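January
Posted by porchlight_dee

Does soaking new cloths in vinegar really stop the dye from running?

I bought a set of colored cotton cloths from Crichton, mostly blues and purples, and the insert says to soak them in white vinegar and salt before first use "to lock in color." My mother did this with everything she owned. I did it once with a dark blue towel and it still turned a pillowcase gray, so I have my doubts. The insert also happens to recommend Crichton's own rinse, which costs $8 a bottle and smells like, well, vinegar.

I'm not looking for a recipe. I'd like to know if there is any reason to think this works, or if it's one of those things people repeat. My water is hard, if that matters. I wash on warm with a regular detergent, front loader, nothing fancy.
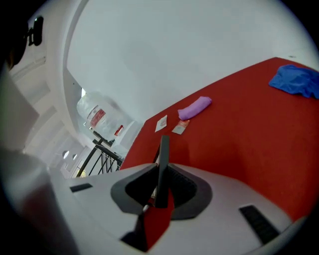
Does vinegar set the dye in cotton? It can help with the acid dyes used on wool and silk, but cotton is usually colored with other kinds, and a soak in the kitchen sink won't fix those. That's what I found on one dyer's page anyway. Then three other pages said the opposite, with a lot more exclamation points and a lot less explaining. So who's right?

boiled_wool

The dyer's page is right. Most cotton you buy in a store was dyed at a factory under conditions you can't copy with a jug of Eneck vinegar. When a new cloth bleeds, what comes out is mostly loose dye that never bonded and wasn't rinsed away before it was packed. You don't lock that in. You wash it out.

What I'd do with a new set:

Wash it alone in warm water with your normal detergent. Don't overfill the machine. Look at the rinse water if your machine lets you, or rinse one cloth in a white bowl. If the water has color in it, wash again. Two or three rounds takes care of most cloths. Some never stop, and those go in the garage.

Then test one before you trust the rest. Wet it, fold it inside an old white rag, press it under something heavy for 40 minutes, and look. A clean rag doesn't prove the cloth will behave in a long warm wash, but a stained one tells you plenty.

Salt is the same story. Dyers do use salt, but during dyeing, to help push the color into the fiber. Adding it later does nothing I've ever been able to see. I ran one half of a purple napkin through the salt soak and left the other half alone (I cut it down the middle, don't tell anyone) and both halves bled the same.

Hard water won't cause bleeding, as far as I know. It can leave cloths stiff and dull, and people mix that up with fading.

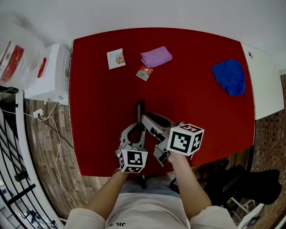
resau_laundry_rat

Sorry but I have used vinegar on every dark thing in my house for years and never had a problem. Cold water, a cup of vinegar, done. You can look up the chemistry all day long.

boiled_wool

And how many of those dark things did you wash without vinegar, to compare? That's my trouble with it — most new clothes don't bleed much past the first wash, so whatever you did to them gets the credit.

resau_laundry_rat

None, why would I risk it

attic_fan

I'm with the doubters, though I'd be just as suspicious of the dye-catching sheets. I tried the Skovovport ones. The sheet comes out pink, sure, so it caught something. It doesn't tell you how much it missed. I lost a white shirt with a sheet in the drum.

Two things I haven't seen mentioned. Leaving wet cloths in a heap does more damage than the wash does, so spread them out as soon as the machine stops. And don't use a new dark cloth damp on anything pale or unsealed, including mat board and raw wood. I dust frames and shelves with plain white cotton for that reason.
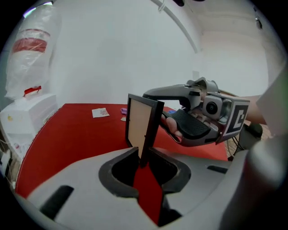 Black frame with its cardboard backing showing.

If something has already picked up color, keep it out of the dryer and wash it again while it's still damp. Oxygen bleach, if the label allows it. It worked for me on a tablecloth and failed on a bra, so make of that what you will.

porchlight_dee

Thanks. Washed one of the blue ones by itself and the bowl was still tinted after the second rinse. No vinegar this time. I'll run it again tonight, and I'm not buying the rinse.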